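Stanemora Community Household Library
22nd June

1/ The Stanemora Household Library has completed its review of the toy and storage lending collection. This thread sets out the results and the changes that members will see when borrowing or returning a set.

2/ The review covered 764 sets. Each set consists of one storage bin and the toys assigned to it. The collection was last reviewed in full in February of last year, when the Palacios branch had not yet opened and all lending took place from the Otus reading room.

3/ Loans over the review period came to 1,844. Play food remains the most requested category, ahead of building blocks and wooden puzzles. Families with children under five account for most of these loans, followed by local nurseries.

4/ The most frequent difficulty reported by members was incomplete sets. In nearly every case the missing item was small, and in most cases it was later found at home, in a car or in another bin.

5/ With effect from this month, every play food set will be laid out on a table before it is packed. The bin stays on the same table, open and empty, until all pieces have been checked against the card. Members are asked to follow the same practice at home before a return.

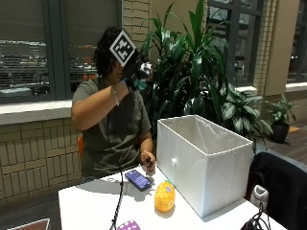 6/ Under the previous arrangement, pieces were placed straight into the bin as they were found. Staff then had to unpack the bin to confirm its contents, and a piece caught in a fold of the lining could be overlooked. Laying out first removes the second unpacking.

7/ The fabric bins will be kept in service. The review considered replacing them with rigid boxes with clip lids, and a trial was held at Palacios. Rigid boxes stacked well but were heavy for children to move, and lids were returned separately from boxes on several occasions.

8/ Fabric bins do lose their shape over time. A rim that sags slightly is acceptable and need not be reported. A torn seam, a missing fastener or a stain that remains after wiping should be noted on the return slip.

9/ Please do not machine wash the bins. The panels are stiffened and will not recover. A damp cloth and mild soap are sufficient. Bins should be left open until fully dry and should not be folded while damp.

10/ The toy fruit may be washed by hand in warm water. Pieces with a bumpy or textured surface, the pineapple in particular, collect dust in the grooves and benefit from a soft brush. Pieces should be dried with a towel before they go back in the bin.

11/ The small fruit set has been the subject of several inquiries. It is intended for younger children who are beginning to name and sort things, and it can be borrowed on its own or together with the market stall set held at Otus.
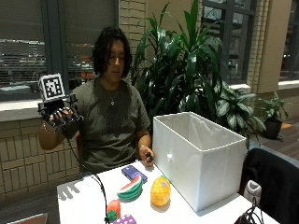 Toy fruit on the table beside an open storage bin: watermelon slice, pineapple, strawberry and a purple piece with white polka dots.

12/ Members have asked what the purple piece is meant to be. The supplier's original list has not been located. It will be entered on the card as "purple, dotted" until the matter is settled, and children may call it whatever they wish.

13/ Cinzia Negri, who coordinates the collection, has prepared a revised card for every play food set. The new card lists each piece by color and name in larger type. Old cards should be handed in at the desk and should not be kept in the bin.

14/ A note on packing order. Large pieces go in first and lie flat along the long side of the bin. Small pieces go in last, on top, where they can be seen. The card is placed upright against the front panel.

15/ Bins should not be filled above the rim. If a set no longer fits, it is likely that a toy belonging to the household has been packed by mistake. The library currently holds a shelf of such items at Otus — members who are missing a toy of their own are invited to come and look.

16/ Charges are unchanged. There is no fee for a single missing piece reported on return. Where a full set is not returned after two reminders, borrowing is suspended on that card until the desk has been contacted.

17/ The renewal period has been extended from two weeks to three. Renewals may be made at either desk or by telephone. Sets reserved by another member cannot be renewed.

18/ Nurseries and playgroups borrowing more than one set at a time are asked to keep the bins separate during use. Mixed sets take considerably longer to check, and the next borrower is often kept waiting.

19/ Donations of play food in good condition are welcome at both branches. We are unable to accept pieces with loose paint, exposed magnets or battery compartments that do not close. Storage bins are not needed at present.

20/ The Ustia collection point will open for returns only. Sets left there will be taken to Otus for checking, and members should allow two working days before the return appears on their record.

21/ Printed copies of the packing guide are available at the Otus and Palacios desks; 600 have been produced for this first run. Questions about a particular set may be sent to the desk from which it was borrowed, quoting the number on the card.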